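Equipment Review: Bendis Courtside Portable Scoring and Timing System
Prepared for member clubs by the Drultus Regional Basketball Association
Published 4/8/23

The Association evaluates equipment that member clubs are likely to purchase with program funds. The present review covers the Bendis Courtside, a portable scoreboard and shot clock package intended for community gyms that have no permanent installation or whose wall-mounted board has reached the end of its service life. The unit was purchased at the regular price through the Association's usual supplier. The manufacturer was not informed that a review would be published and has had no part in preparing it.

Summary of findings

The Courtside is a dependable scoring system for youth and adult recreational play. The display is bright, the operator's console is easy to learn, and the shot clocks stay in step with the game clock. The carrying case is poor, the horn is not loud enough for a full gym, and the printed manual leaves out several procedures that table crews will need. The Association approves the system for league and invitational play at all levels below the senior division. Senior division hosts should read the section on tenths of a second before making a purchase.

What is included

The package contains a main display, two shot clock displays, one operator's console, a separate shot clock hand control, three folding stands, power cords, and a case. A spare battery for the console is sold separately. Clubs should budget for it, as the console shuts down without much warning when the battery is low. The display holds the score and the clock if that happens, but the crew cannot make changes until power is restored.

The price at the time of purchase was $1,047 for the package and $300 for the optional possession arrow and foul panel. The Association regards the panel as necessary. Without it, team fouls must be kept on the table with flip cards, and coaches on the far bench cannot read them.

Method

The system was used for one complete season of junior and adult league play in the Korletey gym and for the six-team invitational in July, which was held on two courts at the Trulier Recreation Center. Table crews ranged from experienced scorekeepers to parents who had not worked a clock before. Each crew filled in a short form after its games. The comments below are drawn from those forms and from the Association's own observation.

Setup

Two people can unpack and assemble the system without tools. The stands lock firmly and did not shift when struck by a ball, which occurred more than once during warmups. The main display is heavy at the top and should be lifted onto its stand by two adults. One person should not attempt it alone, whatever the manual says.

Pairing the console with the displays is automatic when only one system is present. With two systems in the same building, each must be set to its own channel before the displays are switched on. The manual places this instruction in an appendix. During the first morning of the July invitational, the console on Court 1 changed the score on Court 2 until the channels were corrected. Hosts of multi-court events are advised to set the channels the day before and to mark each console with the court number in tape.

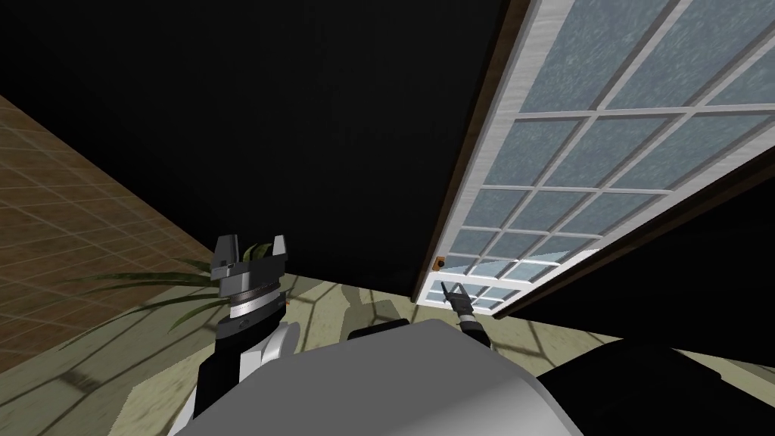

Readability of the display depends a great deal on where the unit is placed. The digits are red on a black background and can be read easily from the far baseline under ordinary gym lighting. Daylight is a different matter. Late in the afternoon, with the sun low, glare washed out the lower row of digits at Korletey, and officials twice asked the table for a time check. Any room with a window to the right of where the equipment is to stand should be checked at the hour of play before the stands are locked in place. Turning the display a few degrees was enough to solve the problem in most cases. A hood is offered as an accessory, but the Association has not tried it.

Operation

The console has large, well-spaced buttons and a small screen that repeats what is shown on the main display. Adding and removing points is done with separate buttons for each team, colored to match the home and visitor sides. New operators were comfortable by the end of the first quarter. The most frequent error was pressing the period button in place of the timeout button, which sits directly beside it. The console asks for confirmation before changing the period, so no harm was done, but the layout should be improved in a later model.

The clock may be started and stopped with a switch on the console or with a wired trigger. Crews preferred the trigger by a wide margin. It allows the operator to watch the floor instead of the table. The cord is short, however, and obliges the timer to sit on the left side of the console. Left-handed timers found this awkward.

Correcting the game clock after an error requires the operator to hold two buttons while entering the new time. The procedure is described in the manual in a single line and was the subject of more questions than any other feature. The Association has prepared a one-page card explaining it, and member clubs may request copies from the office.

Shot clocks

The shot clocks performed well. Full and partial resets are on separate buttons, and both respond at once. No drift between the two displays was reported during the season. When the game clock shows less time than the shot clock, the shot displays go blank, as the rules used by the Association require. The hand control is light and fits small hands, which is helpful where older junior players are assigned to table duty.

Tenths of a second

The main display shows tenths during the last minute of each period. The shot clocks do not. Senior division rules call for tenths on the shot clock in the final seconds of a possession, and the Courtside cannot be adjusted to provide them. For that reason it is not approved for senior division games, with the exception of preseason exhibitions where both teams agree in advance.

Horn

The horn has two volume settings. At the higher setting it was sufficient for league games with a modest number of spectators. It was not sufficient for the final of the July invitational, which drew 800 people. Players on the far side of the floor continued past the end of the second quarter, and a basket had to be waved off after a discussion among the officials. The console has an output for an external speaker, and the Association recommends that any host expecting a large crowd make use of it. The cable required is a common type and is not included.

Durability and transport

After one season, the displays and the console show only light wear. One stand has a cracked foot cap, which was replaced under warranty within two weeks. The case is the weakest part of the package. The zipper on the main compartment separated during the second month, and the foam lining does not protect the corners of the main display. Clubs that move the system between buildings should plan to buy a hard case. Clubs that store it in one place will have little reason to do so.

The power cords are adequate for a table placed near an outlet. In older gyms an extension cord and floor covers will be needed, and these must be in place before players are allowed on the court.

Service

The Association contacted Bendis customer service on three occasions. Calls were answered promptly, and the staff were courteous and knew the product. The question concerning channel settings was resolved during the call. The request for a corrected manual had not been answered when this review was completed.

Comparison with the previous system

Many member clubs still use the older tabletop boards distributed by the Association in past seasons. Those boards remain acceptable for junior play. They have no shot clocks, and their digits are too small to be read from the team benches in a full-size gym. Clubs whose older boards still work are under no obligation to replace them. Clubs entering adult league play for the first time will need shot clocks, and the Courtside meets that requirement at a lower cost than a permanent installation.

Approval status

Junior division: approved.
Adult recreational league: approved, with the foul panel.
Invitational tournaments: approved, with the foul panel and an external speaker.
Senior division: not approved, except for exhibitions as described above.

Clubs applying for equipment funds toward a Courtside system should attach a written quote, state where the unit will be stored, and list at least two people who will be trained to operate it. Requests for the foul panel may be included in the same application. Units already owned by a club do not need to be registered again, but the channel assigned to each should be reported to the Association office before the club hosts a multi-court event.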